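唱片柜 > 日记 > 十二月

十二月,听完《Prestlow》又去了现场,睡不着

凌晨了,耳朵里还在嗡嗡响,我还是想先写下来再睡,不然明天起来又只剩一句“很好听”。上一次去看演出就是这样,回来倒头就睡,第二天翻开本子憋了半天,写了个“鼓手很猛”,现在再看完全想不起来是怎么个猛法。这回不能这样了。

先从下午说起吧。Wragg 的新专辑《Prestlow》终于寄到了,包装纸上全是雨点印子,我拆的时候手都有点抖(夸张了,但确实挺急的,剪刀找不到就用钥匙划)。封套比我想的要厚,摸起来有点粗,像以前的水彩本。内页把歌词全印出来了,字很小,排得密密麻麻,我得凑到台灯底下才看得清。我就喜欢这种,能一边听一边跟着看,看到哪一句没唱、哪一句改了词,就像抓到了什么小秘密。

第一遍我什么都没干,坐在地上从头听到尾。手机放在厨房,水也没烧。开头那首特别慢,前面好长一段只有风琴,音是那种有点漏气的音,按下去之后要过一小会儿才真的响起来。然后贝斯进来,进得特别轻,我一开始还以为是楼下在关门。等鼓进来的时候我整个人坐直了!那个军鼓的声音太干了,干得像有人在你面前折断一根树枝,后面一点混响都没有,可是人声又是湿漉漉的,两样东西放在一起居然一点都不打架。

Wragg 上一张唱片我听了整个夏天,喜欢归喜欢,总觉得他们把什么都铺满了,吉他一层又一层,听到后半张就有点累。这回他们敢空着了。第二首副歌那里,按他们以前的脾气肯定是要炸的,结果鼓反而停了,只剩主唱和一把木吉他,唱完一整段才慢慢把其他乐器请回来。我倒回去听了好几遍,越听越觉得胆子真大。

A面最后那首也得记一笔。它有个很奇怪的拍子,我拿手指在膝盖上敲,敲着敲着就对不上了,得重新找。后来发现别去管鼓,跟着贝斯走就行,贝斯一直老老实实地在那儿,像个在热闹的桌子边上安静吃饭的人。找到这个窍门以后我高兴得不行,翻面之前又放了一次。

B面我觉得更好。开头是一段合唱,听着像在一个很大的空屋子里录的,每个人站的位置都不一样,戴耳机听的话左后方有一个特别低的男声,音响放出来就几乎听不见。合唱完了直接切进一首很快的歌,中间没有一点空隙,我第一次听的时候吓了一跳,猫也吓了一跳,从椅子上跳下来跑掉了。这首快歌副歌的旋律我到现在还在哼,洗澡在哼,等车也在哼,旁边的人看了我一眼,我就小声一点接着哼。

唯一有点可惜的是倒数第二首,口琴那段太长了。也可能是我自己不怎么喜欢口琴。先记着,过一个月再来看看会不会改主意。以前有过好几次这样的事,最嫌弃的那首后来成了最常放的。

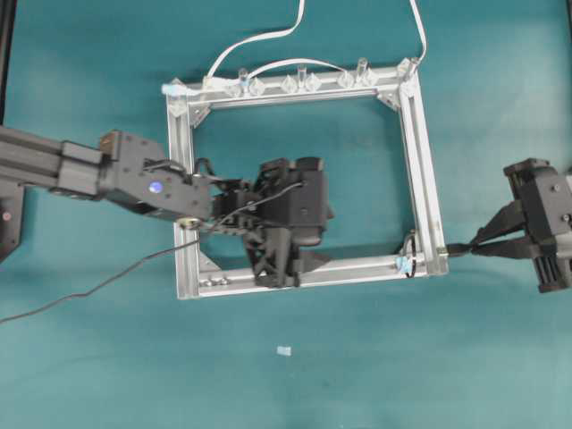
去 Kinthorpe 的路上

演出在 Kinthorpe,我得坐车过去。本来打算吃完晚饭再出门,结果太兴奋了,啃了半个面包就走。车上暖气开得很足,窗户上全是雾,我把专辑又在手机上听了一遍(音质当然比不上家里,可是歌已经听熟一点了,反而能注意到别的东西)。比如第二首木吉他那段,换和弦的时候手指在弦上滑过去的声音,在家里我完全没留意,塞着耳机就特别清楚,吱的一下,再吱的一下,每次都在同一个地方。我特别爱听这个,不懂为什么有的唱片要把它修掉。

在车上还想起来以前录磁带的事。上学那会儿我有一堆90分钟的空白带,从收音机里录歌,手一直悬在录音键上面,等主持人说完话马上按下去。十首里有八首开头会多出半句话,比如“接下来请大家欣”,然后歌就开始了。后来我在别的地方听到那些歌的完整版,反而觉得少了点什么,心里会自动把那半句补上。那些带子有一部分还在柜子最底下,外壳上的字已经淡得认不出来了。改天要翻出来听听,如果机器还能转的话。

那时候我最宝贝的一盘,A面全是快歌,B面全是慢歌,自己觉得这个安排聪明极了。现在看就很傻,快歌连着听根本分不出哪首是哪首。《Prestlow》的曲序我今天想了一路,他们把那首最快的放在合唱后面,实在是太会排了,你刚刚静下来,耳朵全打开了,它就冲进来。要是放在另一首快歌后面,大概只有一半的劲。

下车的时候外面很冷,风从河那边过来,我把围巾绕到了鼻子上。从车站走到场地要15分钟,路上经过一家卖二手琴的小店,已经关门了,橱窗里还亮着灯,摆着一架很旧的风琴。我趴在玻璃上看了半天,脑子里全是第一首歌开头那个漏气的声音。要不是已经关门,我很可能会进去按两下,然后很不好意思地什么都不买就出来。

现场

场地不大,坐满也就300人左右,天花板很低,低音一出来感觉就贴着头皮走。我到得早,站在靠左的地方,离调音台近。以前总喜欢往最前面挤,这两年学乖了,前排听到的多半是舞台上音箱直接出来的声音,人声反而糊。靠近调音台最舒服,调音的人听到什么,你差不多就听到什么。

暖场的是个一个人的项目,一把电吉他加一台循环效果器,先录一小段节奏,再往上面一层层加。中间有一次踩错了,叠上去的一句慢了半拍,整个循环就开始一瘸一拐的。我以为会停下来重来,没有!就顺着那个瘸腿的节奏往下弹,旋律也跟着歪,最后歪成了一首特别好听的东西。台下掌声很大,我手都拍红了。演完去摊位想买唱片,说是还没有出,只有一个登记邮箱的本子,我就把邮箱写上了,字写得很大,怕人家看不清。

然后灯暗下来,Wragg 上台。没有打招呼,直接就是新专辑第一首的风琴。我之前一直在想,那个漏气的声音在现场要怎么办,会不会用采样,结果台上真的搬了一台脚踏的老风琴!踏板踩下去的吱呀声也被话筒收进来了,跟着音乐一起呼吸。全场没有一个人说话,连吧台那边都安静了。等军鼓那一下进来,我后背一阵发麻。

接着他们没按专辑的顺序来,插了几首老歌。老歌的编曲全改过了,去年夏天我听得最多的那首,原来满满当当的吉他全拿掉了,只剩贝斯和风琴托着人声。第一段我压根没听出来,到第二句歌词才反应过来,旁边有人也是同一个时候“啊”了一声,我们对看一眼就笑了。新的版本速度慢了很多,歌词好像突然变重了,有一句我以前一直当成是在说天气,今天听着像在说一个人搬走以后的房间。回家翻歌词又看了看,两种都讲得通。

那首拍子奇怪的歌,现场比唱片还要过瘾。台下有一半人在点头,点得各不相同,左边的人和右边的人完全不在一个拍子上,从后面看一定很好笑。我牢牢地跟着贝斯,得意得很,结果中段他们加了一节唱片里没有的东西,贝斯也跑了,我就彻底迷路了,索性不点了,张着嘴听。

合唱那段我本来以为现场做不了,没想到他们把话筒都撤了,几个人走到台边清唱,屋里静得能听见冷气管的声音(大冬天的,也不知道为什么开着)。唱到第二遍,后面慢慢有人跟着哼那个最低的声部,先是很小,后来整个屋子都在哼。我也哼了,调可能不太准,没关系。然后鼓棒一敲,那首快歌直接冲出来,所有人一起跳。地板是有弹性的!我是说真的有弹性,能感觉到它把人往上送。

安可只有一首,是口琴那首。我心想哎呀怎么偏偏是这首,结果现场的口琴短了一大截,后面接了很长的一段风琴,越来越轻,轻到最后只剩下踏板的声音,吱呀,吱呀,然后连这个也没有了。大家愣了好一会儿才开始鼓掌。好吧,这首歌我已经改主意了,连一个月都没用到。

散场以后摊位前面排了很长的队,我没排,唱片已经有了,衣服又总是买大。倒是拿了一张他们放在桌上的歌单复印件,手写的,有一首的名字涂掉了换成另一首,涂得很用力,怎么看都看不出原来是什么。回来的车上我把它对着灯照了半天,还是看不出来。

几件关于声音的小事

趁还记得,把今天听出来的东西零零碎碎地写一写,以后自己录歌的时候可以拿来用。

军鼓。唱片里那个很干的声音,我猜是鼓皮上面盖了东西,毛巾或者一块旧布。现场鼓手在换歌的时候往鼓面上放了一块折起来的布,又拿掉,再放上去,所以这次猜对了!我明天就要拿茶巾试试,家里那块格子的厚一点,应该合适。上次我用软件硬是把混响往下压,压到最后声音都变成纸盒了,早知道直接从鼓上下手。

人声。主唱唱轻的地方离话筒特别近,几乎贴上去,唱大声的时候会往后退半步。我自己录的时候总是钉在那里不动,怕音量忽大忽小,结果轻的地方没有气息,大的地方又刺耳。看人家这么前后走,才知道动一动有多好。

空白。这个最难学。我手上那首写了一个秋天的歌,现在工程里有16轨,吉他就占掉一大半,每次觉得不够好听就再加一条。今晚回来的路上我就在想,要是把副歌的吉他全部静音会怎么样?越想越坐不住,到家鞋都没脱就开了电脑,把它们一条一条关掉,关到只剩贝斯和钢琴。哇。居然站得住!人声里有一句我唱得不太稳的地方全露出来了,得重唱,可是整首歌一下子有了呼吸,前面主歌的那几句也好像更重要了。

然后我又有点舍不得,有一条吉他是我弹得最顺的一次,就那么关掉心里怪可惜的。想来想去把它挪到了尾奏,让它单独出来一次,音量推得比原来高。放在那儿刚刚好,反正比埋在副歌里面强多了。

还有速度。老歌放慢以后那么好听,我也想试试把自己这首调慢一点。今天太晚了,怕吵到隔壁,只用耳机粗粗听了一下,人声被拉得像喝醉了一样,要重新录才算数。先写在待办里。

写了这么多,手有点酸。桌上还放着 Olham 寄来的那张目录,就是出这张专辑的小厂牌,折得皱巴巴的。之前我只知道他们做 Wragg,仔细一看还有好几张没听过的,有一张写着“田野录音与手摇琴”,光看这几个字我就想买。他们家有个习惯我特别喜欢,每张唱片的背面都会印上录音的房间是什么样的,地板铺了什么,窗户开没开着。《Prestlow》那张写的是“旧学校礼堂,窗户关着,外面下雨”。看完这句再去听B面开头的合唱,怎么听都觉得有雨声,可能有,也可能是我自己给加上去的。

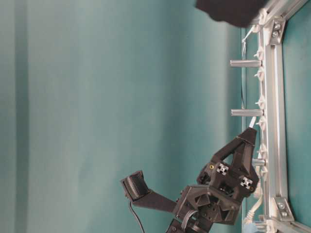
第一次听 Wragg,该从哪张开始?

从《Prestlow》开始就好,最好一口气听完A面再休息。要是喜欢吉他多、热闹一点的声音,接着去听前一张;如果更喜欢风琴和合唱,就把B面多放几遍,再去找他们的现场录音。

上面这个是好几个朋友都问过我的,干脆抄在这里,下回直接发给他们看。以前我总推荐前一张,理由是好入口,今天听完完全倒戈了。不过有一点要提醒,第一首的风琴真的很轻,别一上来就把音量拧得很大,等鼓进来会吓到的。我下午就是这么干的,猫到晚上还不太愿意理我。

再补一点今晚的零碎。排队进场的时候前面有两个人在争 Wragg 到底算什么音乐,一个说民谣,一个说后摇,争得很认真,把我都听进去了。轮到我自己想,也说不上来。唱片店把他们放在“独立”那一格,网上有人归到“室内流行”,我觉得都行,也都差那么一点。我自己的架子是按买的时间排的,省掉了这个麻烦,坏处是找一张老唱片得先回忆自己那年住在哪儿。

有一件好玩的,演到一半贝斯的线松了,突然没声音,鼓和风琴都没停,一直绕着同一个小节转,主唱就在上面即兴哼了一段,哼得特别好听,等贝斯接好回来,全场欢呼得像进了球一样。那一段肯定不会出现在任何唱片里了。我努力记它的旋律,在车上还记得前面几个音,到家就只剩个大概的走向,先往上,停一下,再往下绕。用手机录了一小段自己哼的,听着像牙疼,但好歹留住一点。

散场出来雨已经停了,路面亮亮的,大家三三两两往车站走,前面有人在唱那首快歌的副歌,后面有人接下一句,隔着一条街,谁也没回头。我在中间,也跟着唱了。等车的时候脚冻得发麻,我就原地踩那个奇怪的拍子取暖,踩着踩着又错了。

车上人很少,我没有再戴耳机,让耳朵歇一歇。以前看完演出总要马上再听一遍唱片,想把现场的劲头延长一下,听完反而把记得的东西盖掉了。今天忍住了。一路上看着窗外,脑子里的风琴自己在响,比手机里放出来的还要清楚。

到家以后干的事上面已经写了。猫在门口等着吃的,我一边倒猫粮一边还在想副歌那几条吉他,倒多了,它很满意。

明天想做的:

茶巾盖军鼓,厚的薄的各试一次,录下来比较。
那句不稳的人声重唱,离话筒近一点,唱到大声的地方记得往后退。
尾奏的吉他再听一遍,白天耳朵清醒的时候听,看还喜不喜欢。
给 Olham 写信,问手摇琴那张还有没有货。
把柜子底下的旧磁带翻出来。
买耳塞!今天又忘了带,耳朵嗡嗡响就是这么来的。

还有二手琴店。我查了一下,白天是开门的,中午歇一会儿。那架风琴我肯定买不起,也搬不上楼,可是去按两下总可以吧。想知道那个漏气的声音是每一架老风琴都有,还是只有他们那一架才这样。如果店里肯让我录,我就带上录音笔,录一个长长的单音回来,垫在我那首歌的最前面。人声进来之前先让它响一会儿,响到听的人开始怀疑是不是忘了放歌,然后钢琴再进。光是写到这里我就已经听见了,又想去开电脑。

不行,得睡了。隔壁的灯也早就关了。唱针已经抬起来,唱片收回封套,歌词页夹在本子里,歌单用磁铁贴在冰箱上,就在洗衣店的单子旁边。晚安,明天接着听B面。

最近的日记

把旧磁带机修好的那个下午
十一月听了什么
给房间换个位置,低音就变了
第一次自己录合唱,一个人唱全部声部
雨天适合放的慢歌
Olham 目录里想买的几张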